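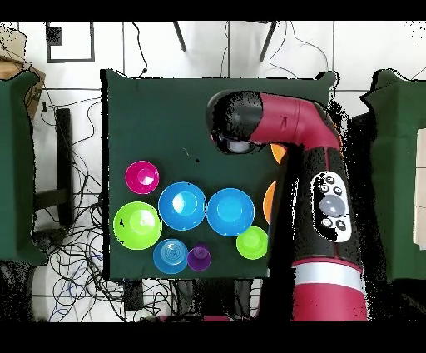
12 comments | 31 shares

Padilla district to extend household collection service from the spring

The district council in Padilla has approved an extension of its separate food waste collection to every household within its boundary, following a trial which ran in the northern wards over the past year. The decision was taken at the council's ordinary meeting in February 2008 and will come into effect in stages.

Under the arrangements agreed, the weekly collection will first be offered to the streets between the railway station and the market hall, and then to the outlying villages. Residents in blocks of flats will be served last, as discussions with landlords over the siting of shared bins are still under way. The council expects to write to each address at least 14 days before its first collection.

The trial covered 819 households. Of these, 777 returned the questionnaire sent out in January, a response which the council described in its report as very encouraging. A clear majority of those who replied wished the service to continue. The most common complaint concerned the early hour at which crews arrived, and a number of residents also asked for a larger outdoor container during the summer months.

Collections will be carried out by Conix, which already empties the general waste bins in the district. The company was awarded the work after a tendering exercise in which Pradex also took part. The contract is for a period of three years, with the option of a further two if both sides agree. The council has stated that the existing workforce will be kept on and that no changes are planned to the depot on the Tiva road, apart from the resurfacing of the yard and the provision of a second washing bay.

Each household will receive a lidded outdoor container and a smaller one for use in the kitchen. A first roll of liners will be supplied without charge. Further rolls may be bought from the council offices, the library and a number of local shops, a list of which will be enclosed with the letter. Newspaper may be used in place of liners. Plastic carrier bags will not be accepted, and containers found to hold them will be left at the kerb with a notice attached.

The following will be collected: fruit and vegetable peelings, bread, rice and pasta, tea bags and coffee grounds, egg shells, cooked and uncooked meat and fish, small bones, and plate scrapings. Oil and other liquids should not be placed in the containers. Garden waste will continue to be collected separately on a fortnightly basis and must not be mixed with food waste, which is treated at a different site.

General waste bins will still be emptied every week until all areas have been included in the scheme. The council will then consider whether a fortnightly collection would be suitable. A number of members expressed concern at the meeting that such a change would be unwelcome to larger families, and it was agreed that no decision would be made without a further period of public consultation. The report notes that the weight of general waste collected in the trial area fell during the year, although it advises caution in comparing the figures with those for earlier periods, when the boundaries of the collection rounds were different.

The cost of the containers and of two additional vehicles will be met from the sum set aside for waste services in the coming financial year. The council does not intend to make a separate charge to residents. It has applied for a regional grant towards the vehicles and expects to be informed of the outcome before the summer. Should the application be refused, the purchase of the second vehicle will be put back and the villages will be served by the existing fleet for the time being.

Food waste from the district will be taken to the composting plant beyond Tiva, where it is shredded, heated and stored before being spread on farmland. Part of the finished compost will be returned to the district for use in parks and on roadside planting. Allotment societies will be able to request a delivery in the autumn, subject to a minimum order of 40 sacks, which neighbouring societies may share between them.

Businesses, including restaurants, public houses and guest houses, are not covered by the household scheme and should continue with their present arrangements. Schools will be contacted separately. The council has indicated that a trade service may be offered at a later date if there is enough demand, and invites interested firms to register with the environment department.

Residents who are unable to move a container to the kerb by reason of age, illness or disability may apply for assisted collection. Those who already receive help with their general waste bin will be included automatically and need take no action. Application forms are available at the council offices during normal opening hours and may also be requested by telephone or by post.

Public information sessions will be held in the market hall and in the village halls before each stage of the scheme begins. Staff from the environment department will be present to answer questions, and samples of both containers will be on display. Dates and times will be published on council noticeboards and in the district bulletin. Written comments on the scheme should be sent to the environment department, marked "food waste", and should include the sender's name and address.

12 comments | Share this item (31)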